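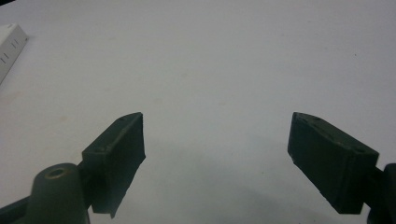 The table top, with the smudges and the small dark specks.

wullow_50
Posted 11 May 2023
Hello all. I have a white-grey table with a matt surface and I cannot get it properly clean. There are faint smudges, like clouds, and a few very small dark specks. I bought it second hand in Parkdale in March, so I have no papers for it. I tried warm water and washing-up liquid 3 times. The smudges come back when it dries. What do you advise me?

tostum
Washing-up liquid is probably your problem. It leaves a film, and on matt surfaces you see every film. Wash once more with plain water, change the water, then dry at once with a cotton cloth.

manolakis
I do not agree with tostum. Plain water will not take off grease from hands. Use white vinegar, one spoon in a big glass of water, and wait 20 minutes.

tostum
20 minutes of vinegar on a surface when we don't know what it is made of? Please don't. If it is stone you will have a mark for ever.

manolakis
I did it on my own kitchen table many times and it is still fine. But all right, test it first in a corner at the back.

parkdale100
Are the specks dirt or are they part of the pattern? Try with your fingernail. I scrubbed mine for one whole evening before I understood that the dots were in the material.

wullow_50
Thank you for the quick answers. With the nail two of them came off, the others did not move. I will start with plain water and the dry cloth, and leave the vinegar for later.

manolakis
Do as you like, but the vinegar is quicker.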